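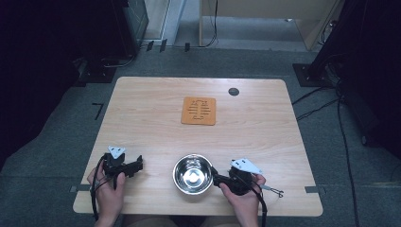
Water spots on stainless steel are mostly minerals left behind when tap water dries. They wipe off with white vinegar on a soft cloth, followed by a rinse and a dry towel. The inside of a bowl gets most of the attention, and the rolled rim gets skipped. On a shiny bowl like this one, run the cloth under the rim with a fingertip and go all the way around. Water sits in that fold and drips onto the table later.

For cloudy patches, mix baking soda with a little water until it spreads like toothpaste. Rub lightly and rinse well. Steel wool leaves scratches, and so do the green scouring pads.

Rainbow stains come from heat and are harmless. Vinegar takes care of those too - leave it on for 2 minutes, no longer.

Light wood tables

A wet metal bowl will mark a light wood top, especially one finished with oil. Set it on a mat. Cork and felt both work, but let them dry standing up, or the damp stays trapped underneath.

If you already have a ring, try these in order:

Rub along the grain with a dry cotton cloth.
Lay a clean dish towel over the ring and pass a warm iron across it, no steam, a few seconds at a time.
Rub in a dab of plain petroleum jelly, leave it for 12 hours, and wipe it off.

Dark rings have gone deeper into the wood and usually need sanding. Amber Mertens wrote in May that she sanded hers with fine paper and oiled it again the same day - test the oil on the underside first.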